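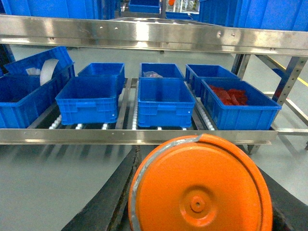

1/ Rangement du stock, suite. On s'attaque au rack à rouleaux, étage du bas. Bacs bleus, rails inox, et beaucoup trop de bacs vides à mon goût

2/ Rappel pour ceux qui prennent le fil en route : atelier de pièces détachées, 938 références au fichier, dont 122 qui sortent vraiment. Le reste dort. Depuis avril on trie

3/ Règle de base du rack dynamique : on charge par l'arrière, on prend par l'avant. Simple sur le papier. Chez nous tout le monde remet par l'avant parce que c'est plus court. Résultat, les vieux lots restent coincés au fond

4/ Les pièces rouges en tas dans leur bac, rangée de devant : à recompter puis à mettre en sachets. Je sais. C'est sur la liste

5/ Le petit sachet transparent tout seul dans un bac, derrière : un bac entier pour ça, non. Il part en tiroir ce soir

6/ Et la feuille blanche enroulée dans le grand bac de gauche. Toute fiche qui traîne va dans la pochette du poste, PAS dans les bacs. Je le redis chaque mois

7/ Question bacs justement. On a pris des Wodon la première fois, puis des Vindetti quand il y a eu rupture. Quasi la même taille, mais ça s'empile pas ensemble. Quatre millimètres d'écart au rebord, de quoi pester toute la journée

8/ Pour les étiquettes j'hésite : porte-étiquettes Birkett à clipser ou adhésif classique. L'adhésif tient bien mais pour l'enlever bonjour. Si quelqu'un a un retour sur les Birkett je prend

9/ Le grand bac de gauche est de travers aussi. Un bac en biais sur des rouleaux ça finit par bloquer le couloir. Deux secondes pour le redresser, allez

10/ Prochaine étape, l'étage du dessus. Grands bacs et petits bacs mélangés, même punition. Je voudrais une seule taille par couloir, on verra ce que dit le budget

11/ Ah et on me demande le logiciel de stock : Hidance, version de base. Moche, lent à l'ouverture, mais l'export marche et il gère plus de 900 lignes sans broncher. Pour nous ca suffit

12/ Bon j'y retourne, livraison à 16h et le quai est pas dégagé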